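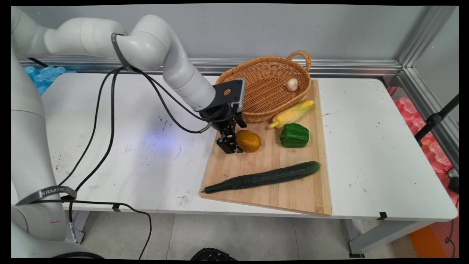
Prep table walk-round, vegetable station
Cever test kitchen, room 326
Walked by: Lesia Kushnir
Comments by: Lesia Kushnir, with objections from Wissam Zoubi

1. Board sits fully on the table
FAIL. Near edge is out over the front of the table. Wissam says it has never fallen. Neither had the last one, until November. Push it back.

2. Board square to the table edge
Slight angle. Not a safety matter, but I have to look at it.

3. Produce within the board
Minor. Tip of the cucumber pokes out past the left side. It is a long cucumber and I am prepared to be reasonable.

4. Round items secured against rolling
Potato and pepper are both out on the bamboo. Move to the basket, where the garlic has the place to itself.

5. Basket sound, no broken wicker near food
Run a hand around the rim and the handle before loading. Splinters go in the log, even small ones. Wissam, "rustic" is not an entry.

6. Corn husked before it reaches the station
FAIL. Half dressed. Husks come off at the sink and go in the green bin. We have been over this.

7. Cables clear of the front edge and the walkway
FAIL. One goes off the table and hangs down to the floor. Clip it up. I have size 7 feet and can still find it.

8. Tabletop wiped before the board goes down
Initials missing from the sheet again. Issa Twal to sign or explain.

Result: 3 fails, to be put right before the 4 p.m. prep. Recheck by Samer Abou Jaoude, who has been told not to accept cake.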